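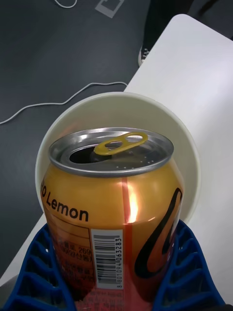
Should a first home-built gripper use force sensing?

Leave it off until the mechanical compliance is sorted out. A flexible finger that conforms to the part covers most of what a first build will be asked to hold, and it has no wiring to fail.

I hold this view against the usual advice at the shared workshop in Irnville, where new builders are told to put a load cell in each finger before they have picked up anything. The argument is that without a measurement you can't control grip. That is true of a rigid jaw. A ribbed finger printed in a soft filament bends around whatever it meets, so a position error at the motor becomes a small change in contact force.

Consider an aluminum drink can. It is stiff when sealed and much weaker once the tab has been pulled, and the wall dents under a narrow load. With flat hard jaws, the window between slipping and crushing is small. With ribbed fingers that wrap the lower half, the load spreads over a wide patch and the window opens up. My build, which I call Soltetti for lack of a better label, runs its fingers on a plain position command with a current limit. I set the limit by hand over 12 grasps and have changed it twice.

Sensors do have a place. If you want to detect slip, or tell a full can from an empty one, you need a signal from somewhere. Motor current gives a poor one through a high-ratio gearbox, and a camera at the wrist says little about weight. My objection is to the order of work. The Varkico build, on the next bench, had two load cells and a filter tuned over 10 evenings before anyone noticed that the finger mounts were flexing more than the fingers. The readings were clean and described the wrong thing.

The cost is also poorly accounted for. The cells are cheap. The amplifier, the strain relief, the cable that has to survive wrist rotation, and the calibration that drifts with room temperature are where the time goes. Kazmi, the arm I share bench space with, lost most of April to an intermittent connector.

Print the fingers first and try 2 rib spacings. Set a current limit, then log every failed grasp with the object and the approach angle. If the log shows failures that a force reading would have prevented, add the sensor then.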